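Submitted 21st December. Module: Psychology and Society, second-year project.

# Sleep loss and trauma symptoms in night-shift workers

## 1. Background

Poor sleep is among the most common complaints after a traumatic event. It appears in the diagnostic criteria for PTSD in two places, as nightmares and as difficulty falling or staying asleep. Night-shift work disturbs sleep by a separate route. The project asked whether the two can be told apart in a short self-report questionnaire given to people who work nights.

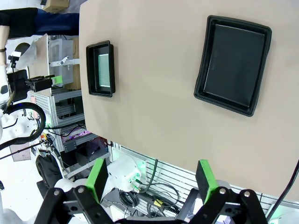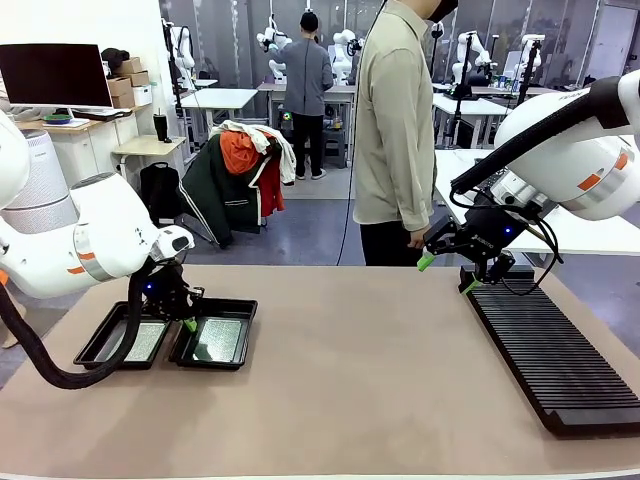

Fuad Gebru, commenting on the first draft, wrote that the question was too broad as it stood: a person who sleeps badly after nights may tick the same boxes as a person who sleeps badly after an assault, and the form would not separate them. The aim was narrowed as a result. The report now deals only with which sleep items change between working weeks and rest weeks, and which do not.

## 2. Method

Questionnaires were sent to 1,000 night-shift staff at two employers, Jurkia (warehousing) and Brøndum (residential care). Replies were anonymous. In total 321 forms were returned complete at both time points, once in a working week and once in a rest week.

The form had 8 sleep items, each scored from zero to four. A separate page asked whether the respondent had ever been through an event involving serious injury, violence or threat to life. No details of the event were requested. Contact numbers for support were printed on the front and back pages, and respondents could leave any item blank.

Forms with blanks in the sleep section were not used. Indrek Rimkutė entered the scores, and a second pass was made to check for typing errors.

## 3. Results

Items on total sleep time and daytime tiredness fell in the rest week in both groups. The items on nightmares and on waking in fear changed very little among respondents who reported an event. Among those who reported none, both items were low throughout.

The item "I find it hard to fall asleep" was of little use. It moved with the shift pattern in both groups, and its wording does not say what keeps the person awake.

## 4. Limitations

- The form is not a diagnostic tool and no respondent was assessed by a clinician.
- Well over half of those contacted did not reply. People with severe symptoms may have been less willing to take part.
- Caffeine, alcohol and medication were not recorded.
- A rest week may be too short for sleep to settle.
- Staff at the Tendville site of Brøndum work a rotating pattern, and their scores were not analysed separately.

## 5. Further work

The hard-to-fall-asleep item should be split into 2 items, one on body clock and one on worry or watchfulness. A sleep diary kept over the same period would give a check on the self-report scores. Permission to repeat the survey at Jinel has been requested, and a reply is awaited.

The blank questionnaire and scoring sheet are in Appendix A.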